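Week 5 handout - Site visit notes, Drurside open day
Intro to Automation, section 2
Ekaette Onuoha

These are my notes cleaned up a bit for the people who missed the bus. Not complete. Read with the chapter on teaching by demonstration, esp. the part on end effectors. Short write-up due in February, details at the end.

Visit was Tuesday, January 7, 2020. Drurside runs the open day out of its office floor, so do not expect cages and yellow tape. Desks, chairs, laptops, people doing regular work in the back. The talk was in three parts: the pick cell (Piras), the hand-held demo collection (Zondilia), then questions. I'm skipping most of Piras, we covered it in week 3.

Part 1 - Piras, very short

Fixed arm, suction tool, sorting parcels by label. Runs the same motion every time. If the bin moves, someone re-teaches it. Their engineer was open about this, and it was the lead-in to part 2. Write down the term "re-teach cost", it comes back on the quiz sheet.

Part 2 - Zondilia, collecting demonstrations by hand

Basic idea: no robot arm at the table. A person holds the grippers, one per hand, and does the task. The tools record. Later the recordings are used to train a policy for an arm with the same kind of fingers. Same fingers matters a lot, see below.

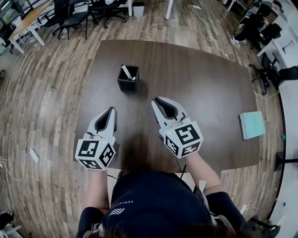 Reading time for the rest of Part 2: 4 min

Task at this table was desk items. A pen, a square black pen holder, a notebook. Sounds trivial. It isn't, try describing in words how you line up a pen with an opening, then ask how a machine should know when to let go.

Things to note on the hardware:

Soft fingers. Two per gripper, dark gray, they close on each other at the tip. Soft material forgives a bad approach angle. A hard jaw tends to knock a thin object over or shoot it out sideways.

Marker cubes. The white cube at the back of each gripper carries black square patterns on its faces. These are fiducial markers (spelling!! half of you wrote "fudicial" last time). A camera that sees a marker of known size can work out where it is and how it's turned. Why a cube and not one flat card? Wrists rotate. With a cube some face is usually toward the camera.

Headset. The operator wears straps on the head too. Head view gives the wide picture: table, both hands, where the next item is. Tool view gives the close picture. Neither is enough alone. In the head view you lose the fingertip contact behind the hand, in the tool view you lose the table.

Lights. Small green indicator on the side of each cube. I did not write down what the colors mean, if someone has it please send it to me.

Someone asked about cables on the floor. Fair point, and a good one for the safety section of your write-up. Where would you route power in a room where people also roll chairs around?

On data volume. The presenter gave 2,138 as the number of demonstrations kept for the desk set so far. Target per operator per shift is 300. They throw out any take where tracking drops. Ask yourself what that does to the data - which motions are most likely to lose tracking, and so go missing from the set?

Terms so far
Demonstration - one full recorded go at the task, start to finish
Policy - the thing that maps what the sensors see to what the arm does next
Occlusion - the marker or object is hidden from the camera
Embodiment gap - difference between the body that gave the demo and the body that has to repeat it

The embodiment gap got the most discussion. A person leans, shifts in the chair, swaps hands without thinking. An arm bolted to a bench does none of this. Using the same fingers on the hand tool and on the arm closes part of the gap (the contact part). It does not fix reach. Plarkelthorpe, their second site, puts the arms on a moving base for that reason, we did not see it.

The tool view

The second half of the demo was about what the gripper-side camera gets. It's a wide lens and it picks up a lot more than the job.
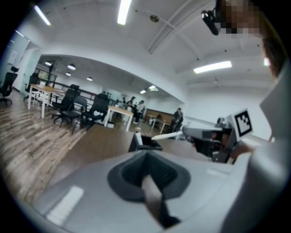 Fig. 2. View from a gripper camera, with a finger assembly and marker at right and the open office behind.

Look how much of it is ceiling lights, chairs and people in the back. A policy trained on this has to learn that none of that matters. Presenter's answer was variety: move tables, change the time of day, change rooms. If the lights are always in the same spot the model may start leaning on them. We called this a shortcut in week 2, same thing.

Also note that part of the tool itself is always in view. Handy. It gives a fixed reference, and it will look the same when the tool is on an arm, if the mount is the same.

Part 3 - questions from the group

Q from the back row, how long to train an operator? Their figure was 23 minutes of practice before the first take that counts. Going slower than natural is the hard part, people rush.

What about force? The hand feels it, the recording mostly doesn't. They guess at it from how much the soft fingers bend. Weak spot, they said so.

Do operators get bored. Yes. They rotate tables.

Write-up

2 pages, due in Febuary, day to be set in class. Pick ONE:

Compare re-teach cost for the Piras cell with the cost of collecting new demos for a new object. State your assumptions.

Pick a two-handed task from your own kitchen. List what the head view would miss and what the tool view would miss. Sketches ok, phone photos of sketches ok.

Discarded takes. Argue for or against keeping recordings where tracking drops out part way.

Put section number on the front page. If you were not on the visit, work from these notes and the chapter, no penalty. Slides from Drurside go in the course folder once they send them.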